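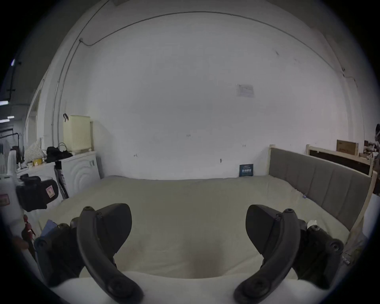

Rechercher un article OK

Skallasville : les femmes et valets de chambre de Kimaro apprennent aux machines à faire les lits

Publié le 19 janvier 2019 — par la rédaction locale

30 partages — 4 commentaires

La société Kimaro, qui assure le ménage et le linge de plusieurs résidences hôtelières de Skallasville, a confirmé cette semaine la poursuite de son programme d'automatisation, lancé en novembre avec l'entreprise de robotique Jiten. Huit salariés du service des chambres y participent. Leur travail consiste à refaire les gestes du métier avec une pince tenue à la main et munie d'une caméra : tirer un drap, saisir un oreiller, plier une couverture, ramasser du linge.

Les enregistrements servent à entraîner Fusport, un bras sur chariot que Jiten veut mettre en service dans les chambres. La machine n'est pas encore utilisée en présence des clients. Kimaro ne donne pas de date pour un premier essai en résidence et parle seulement d'une « phase d'apprentissage ».

Les séances ont lieu dans un local technique aménagé par l'employeur et dans des chambres fermées à la location. Elles durent quatre heures, avec une pause au milieu. Le reste de la journée, les participants reprennent leur tournée habituelle. Au départ, la direction avait prévu des séances d'une journée entière. Elle y a renoncé après la première semaine, plusieurs salariés s'étant plaints de douleurs au poignet et à l'avant-bras. La pince est plus lourde qu'il n'y paraît, disent-ils, et il faut la garder orientée vers ce que l'on attrape, ce qui oblige à se pencher autrement que pour un lit ordinaire.

Kimaro entretient 385 chambres dans l'agglomération. Le service emploie 30 personnes, dont une partie à temps partiel. Selon l'entreprise, les postes restent difficiles à pourvoir et les arrêts pour mal de dos désorganisent les plannings, surtout pendant la saison. Fusport serait affecté en premier lieu au retrait des draps et au transport du linge sale jusqu'aux machines. Les salles de bains, la poussière et le contrôle final resteraient à la charge du personnel.

La direction assure qu'aucun licenciement n'est prévu. Les délégués du personnel ont demandé que cet engagement soit écrit et qu'il couvre aussi les contrats saisonniers, ce qui n'est pas acquis à ce jour. Ils veulent également savoir si le nombre de chambres demandé à chacun augmentera une fois la machine en place. « On nous dit que le robot prendra le plus dur. Si c'est pour avoir plus de chambres à la fin de la journée, on n'aura rien gagné », résume une salariée du service, qui ne participe pas aux enregistrements.

Parmi les participants, les avis sont partagés. Certains apprécient de sortir de la tournée quelques heures et de travailler sans chronomètre, car pendant les séances la lenteur est permise et même demandée. D'autres trouvent le travail monotone : le même drap est remis en place puis tiré de nouveau, dans un sens puis dans l'autre. Une prime est versée pour chaque séance. Son montant n'a pas été communiqué, et les délégués souhaitent qu'elle soit intégrée au salaire de ceux qui participent régulièrement.

La question des images a elle aussi été discutée. La caméra est fixée à la pince et filme surtout ce qui se trouve devant les doigts, mais le couloir ou les affaires posées à proximité peuvent entrer dans le champ. Jiten s'est engagée à ne pas transmettre à Kimaro de mesure individuelle du temps passé par geste. Les salariés peuvent se retirer du programme sans justification — un participant l'a fait en décembre et a été remplacé.

Sur le plan technique, Jiten reconnaît que le linge demeure l'un des points les plus délicats. Un drap ne tombe jamais deux fois de la même façon, et un coin pris sous un matelas résiste plus ou moins selon le lit. L'entreprise demande donc aux équipes de changer souvent de literie et de laisser les pièces telles qu'elles sont, sans rangement particulier avant l'enregistrement.

Une formation est annoncée pour les salariés qui voudraient ensuite conduire ou entretenir les chariots. Le nombre de places n'est pas fixé. Les délégués du personnel doivent être reçus de nouveau par la direction avant la fin du trimestre, et un point sur les douleurs signalées figure à l'ordre du jour à leur demande.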